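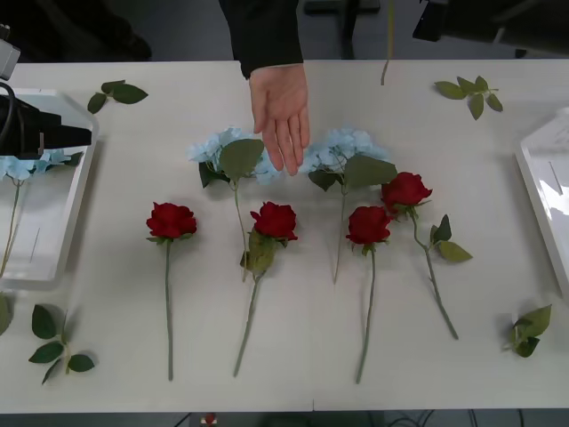

Marlina Ginting wrote in after the last newsletter to ask whether red roses and blue hydrangeas really belong in the same vase, "or is it going to look like the Fourth of July?" Good question, and one that kept us happily busy for a whole afternoon at Stimurar! The short answer is yes, they belong together, and I have become a bit of a bore on the subject.

The trick is in how pale the blue is. A strong blue next to a strong red does fight, and your eye keeps jumping between them. Take the blue down to something washed out and soft and the whole thing settles. The roses get to be the dark, rich thing in the middle and the hydrangeas turn into a sort of cloud for them to sit in. If you've only ever seen red roses with baby's breath (I grew up with red roses and baby's breath, my aunt wouldn't hear of anything else), you are in for a treat.

We started the way we always do, by laying everything flat on a plain white table before anything went near water or a vase. I can't recommend this enough. On a white surface you see the color for what it is, and you see straight away which stems are long, which ones bend, and which bloom has its best side at the back. It also stops you from grabbing. Left to myself I pick up the biggest hydrangea, shove it in the middle and then spend 15 minutes building the rest around my mistake.

After the laying out comes the sorting. Roses with roses, hydrangeas with hydrangeas, leaves by themselves. A shallow tray for each kind is plenty. Clear ones are lovely to work with, as you can see what's in them from any side of the table, but a baking sheet does the job and so does the lid of a storage box. Take the stems one at a time. I know it's slow! It does make you look at each one, though, and the petals get knocked about far less than when you scoop up a handful.
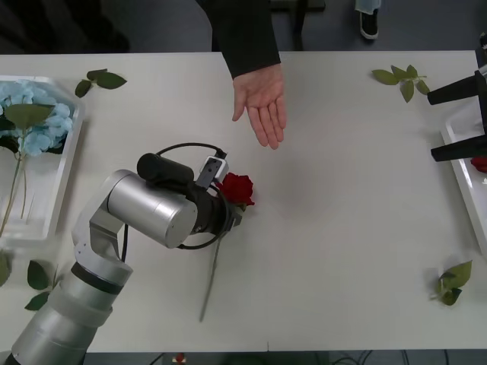 A red rose out on the table, with pale blue hydrangea in the clear tray.

A word about the leaves, as this is where most of our letters come from. Keep the sprigs that fall off or get trimmed. People sweep them straight into the trash and then wonder why the finished vase has gaps around the rim. A little sprig tucked in low hides the top of the glass beautifully, and with this combination you want that bit of green, because red against pale blue with nothing in between can look rather bare. We like them just under the rose heads, poking out to one side. Broad hydrangea leaves can stay on near the flower if they're in good shape. Anything that would sit below the waterline comes off.

Now, how many of each? The arrangement we liked best had more roses than hydrangeas, and not by a lot. Hydrangeas are such big, generous heads that it's easy to overdo them. Put the hydrangeas in first, low and close so that they nearly touch, then thread the rose stems down between them. The hydrangeas hold the roses in place, so you don't need tape or foam or that green wire that gets everywhere. Let one rose stand a little taller than its neighbors and lean another out over the edge. If they all stop at the same height it starts to look like a hotel lobby.

Readers who work with fabric flowers have asked us not to forget them, and we haven't. Everything here goes for silk and paper stems too, apart from the water. Lay them flat the same way, bend the stems gently before you start, and spread the florets of the hydrangea with your fingertips, since they usually come out of the box squashed. A fabric arrangement can take a taller vase, as well. The stems weigh next to nothing and won't tip it.

And then the roses themselves. I have to stop for a moment on the roses. Red is the color everyone thinks they know, so we look right past it, and I had forgotten how much is going on in there.
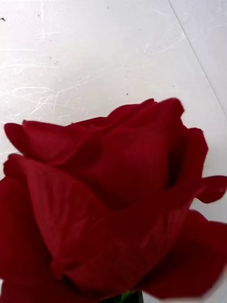
Get your nose right down to a deep red bloom some time, before it goes in the vase, and turn it slowly under a lamp. You'll find bright scarlet on one petal and nearly black in the fold next to it. That's what the pale blue brings out, and it's why I'd pick a dark rose over a bright one for this mix every time. Look for a bloom that's partly open, with the middle still wrapped tight. Full-blown ones are gorgeous too, only they take up so much room that the hydrangeas end up squeezed out to the sides.

For the vase, we tried a tall glass cylinder (too stiff), a white pitcher (very nice) and the squat gray Rarard pot that lives on the windowsill, and the pot won by a mile. Something low and plain, with a mouth wide enough for your fist.

If you'd like to try it in company, the next table session is in June at the Lumbao hall. There's room for 20, and you're welcome to bring whatever stems you have. Aprons are in the closet by the door. Bring your own snips, please, and a tray if you've got one to spare. Marlina, there's a seat with your name on it!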